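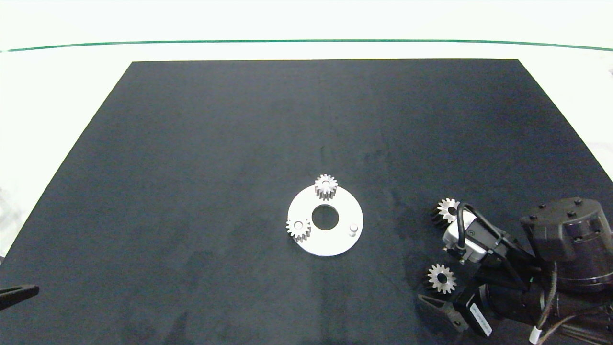
Leave the third post empty for a while

An opinion, by Gemechu Negash
16 February 2021

When I learned to repair small gearboxes, my teacher was a man called Aslak Halvorsen, and he had a habit which annoyed all of us. He would put a carrier plate on the bench with two gears on it and one post bare, and then he would go to drink his coffee. We were not allowed to touch the third gear until he came back. At nineteen years old I thought this was only a way to make his coffee longer. Now I teach the evening course at Hurnel myself, and I do the same to my own students, and I want to defend it.

A planetary set is a friendly thing to learn on. There is a round plate with a big hole in the middle, there are the small gears which sit around the hole, and later there is the sun gear, the ring and the cover. A person with normal hands can put it together in a few minutes. For this reason most courses treat it as a race. I have seen the timetable of a school where the students must finish the whole gearbox before the first break, and I am told that they do finish it. My question is what they have looked at in this time.

With a half-filled plate you can still see the parts. You can see the bare post, how tall it is and whether it is straight. You can turn one gear with the finger and feel if it runs freely, and then turn the other and compare. Once everything is in mesh, each gear hides the faults of its neighbour. A rough tooth on one feels like a rough gearbox, and the student takes it all apart again and does not know where to search. I lost a full evening in this way once, with a Dravov reduction unit, and the fault was a small burr on one post that I could have felt in two seconds at the beginning.

I have also an opinion about the surface. Please work on a dark mat. Steel parts on a white table are very tiring for the eyes, and teeth which are bright on a bright ground are difficult to judge. On black cloth or black rubber the edge of every tooth is clear. The mat will collect smudges and it will never again look new, and this does not matter. It should also be large. The students who buy a small one always end with the screws on the bare table and then on the floor.

My colleagues have an objection and I should give it fairly. They say that industry has no patience for a man who looks at an empty post. A fitter at a place like Irberg may assemble up to 2,000 units in a season, and he cannot make a ceremony of each one. I agree with them about the fitter. But he has already the knowledge in his fingers, and he checks the post while he reaches for the gear, so quickly that he does not notice it himself. The beginner has nothing in his fingers yet. If we ask him for the speed first, he will learn a fast movement with no checking inside it, and it is very hard to put the checking in afterwards. I have tried this with adult students and it took the whole of November.

Another objection is that it is boring. Yes, for the first ten minutes it is boring. Then somebody asks why the gear stands a little over the rim of the plate, and somebody else asks where the teeth of the ring will come, and they begin to draw it on paper. I did not have to tell them to draw. In the Sveinbjörnsson textbook the same drawing is printed on the second page of the chapter, and in my experience hardly one student in the class remembers it from there.

So I ask the other teachers on our course to try it for one term. Put out the plate and give the students two gears. Keep the last one in your pocket, and do not come back too early from the coffee.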